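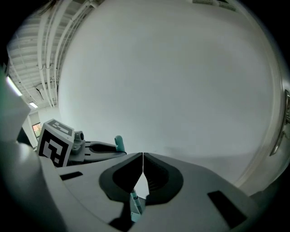

A cap is the cheapest part of a pen and the part that decides how long the pen lasts. I have spent enough of my working life ordering stationery for shared offices to hold a firm opinion on this, and the opinion is that the separate pull-off cap should be kept, and that most of the arguments for replacing it with a click mechanism are arguments about convenience for the buyer of one pen.

Consider what the cap has to do. A fibre tip holds ink by capillary action and loses solvent to the air from the moment it is exposed. The cap encloses a small volume of air, that air saturates, and evaporation stops. The seal is a ring of plastic pressed against another ring of plastic. There is no spring, no shutter and no moving part, and the colour of the cap tells the user what is inside without any need to read a label.

A retractable marker has to do the same job with a flap behind the opening. The flap is thin, it has to move every time the pen is used, and it collects paper dust. When I managed supplies at the Skaststead office we ordered 432 retractable markers from Dornitz in one purchase, on the strength of a brochure that promised no more lost caps. We lost no caps. By the following January the stationery cupboard held a large box of dry markers that looked exactly like the working ones.

The usual complaint about caps is that they go missing. They do, but the complaint treats the loss as a property of the cap when it is mostly a property of the storage. A mug on a desk is a poor place for a marker. The pens stand at different angles, some tip up and some tip down, and whoever takes one out leaves the cap wherever there is a flat surface. A shallow tray with divisions, wide enough for the pens to lie flat, does better. We changed to trays on two floors and left the mugs on the third, and I stopped getting requests for replacements from the floors with trays.

Orientation also matters more than people think. Water-based markers are best stored flat. Stored with the tip up for a few weeks, the ink drains back from the fibre and the line goes pale, and the user assumes the pen is finished and throws it out. Stored with the tip down, the fibre floods and the first stroke blots. Whiteboard markers should always lie flat, as the pigment settles.

I accept two points against my position. The first is that a cap takes two hands, or one hand and some practice, and for a person with a weak grip this is a real cost. A cap with a ridged surface or a small raised collar helps, and Cuypers used to make one that could be pushed off with the thumb. That sort of thing should be on every order form as a matter of course. The second is that a cap rolls. A flat side or a clip fixes this for almost no extra plastic, and I would not buy a round cap for an office again.

I do not accept the point about waste. A capped marker that can be refilled is a simple tube — pull the plug, add the ink, push the plug back. The Trudenix range we moved to works this way, and a bottle of ink is good for around 5 refills. A retractable body has to be opened past its mechanism, and most are glued shut.

None of this will matter to someone who owns a single pen and uses it every day. It matters in a shared cupboard, where a pen may sit for months between users and the last person to handle it has no reason to care about the next. In those conditions I want the part that seals the ink to be plain, visible and easy to check. A marker without its cap can be spotted from the door and dealt with. A marker with a worn flap goes back on the shelf, and somebody finds out about it at the whiteboard with the meeting already under way.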